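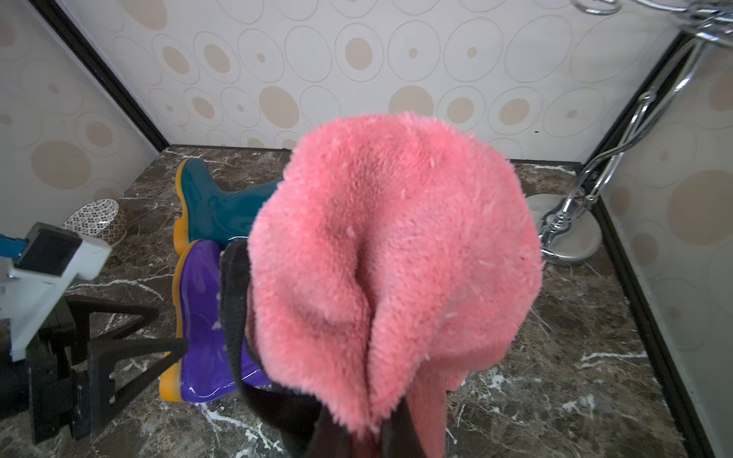
Wet walks and why I've stopped minding them

I used to be a fair-weather walker. One spot of drizzle and I was back on the sofa with the biscuits, telling everyone the forecast had been dreadful. Then in April I signed up (in a weak moment) to walk every footpath in the parish of Ruturstead before the year is out. There are 49 of them, and if you wait for sunshine round our way you'll manage two, maybe three.

So out I go. Path 15 is my favourite so far – it starts behind the old dairy, drops down through the alders and follows the Otesach for a good long stretch before you come up by the church. In the dry it's pleasant enough. In the rain it's a different place altogether! The stream gets noisy, the whole wood smells of earth and garlic, and you don't meet a soul except the odd damp spaniel.

I've learned a few things the hard way. Jeans are a terrible idea. Cheese sandwiches cope with a soggy rucksack far better than egg ones. Two pairs of thin socks beat one thick pair, at least on my feet, and a spare pair in the car makes the drive home a pleasure. A flask is worth its weight even on a short loop, and I'd put soup in it over tea any day.

The climb up Tarar is the one I'd been putting off. The sign at the bottom says 1,282 feet, and I felt all of them. I set off at seven in the morning in thick mist, got to the top, saw absolutely nothing, ate half a pork pie and came down again grinning like a fool. More than 100 sheep watched me do it, I'd swear.
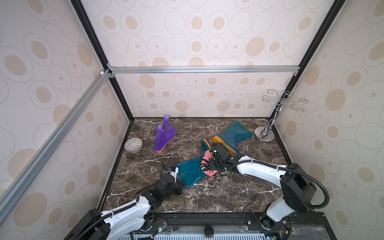
Mutska wrote in after my last post to say that the lower half of path 15 floods every autumn, and that the way round is to take the farm track on the left before the second stile. It adds ten minutes but you keep your knees dry, apparently. I'm going to try it next time it pours, and then it's on to the paths north of the railway, where I'm told the mud is in a league of its own.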